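Badier to Add Two-Arm Robots at Karnen Packing Plant

KARNEN, 29 March 2024 — Badier will bring two-arm robots to its Karnen packing plant in July, following a planning period in which line staff helped decide which jobs the machines should take.
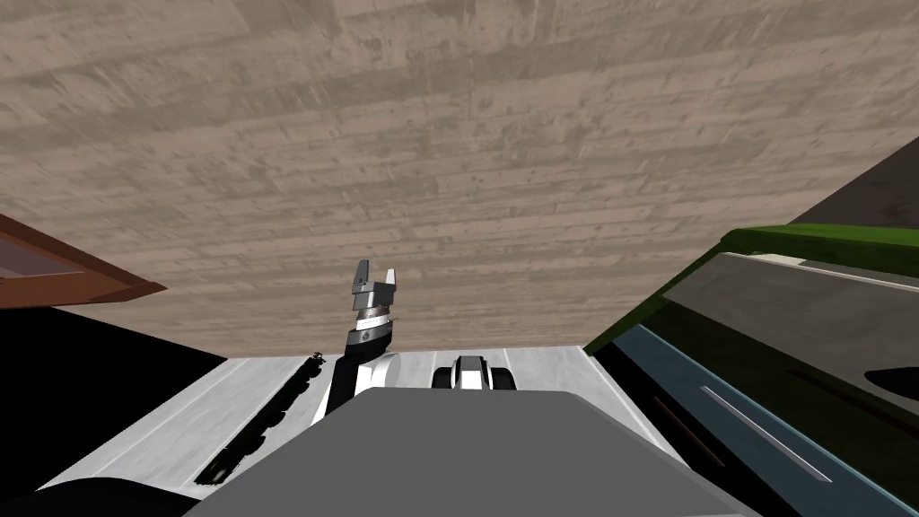
The 64 people who work the packing line will keep their jobs and their current pay. Lifting and stacking will pass to the robots, and staff will move to checking, setup and repairs. Much of the planning was done in simulation, where an arm can be raised with its two-fingered gripper pointing upward and nothing in it, and staff can say whether they would want to stand next to that. Their comments led to changes in the layout — mainly wider walkways.

Each employee will receive paid training before the start date. Langlois, the systems supplier, will run the courses on site. Night shifts will be cut back once the new line is running.

Badier employs 249 people at Karnen and its second plant in Okutholm. No robots are planned for Okutholm at this time.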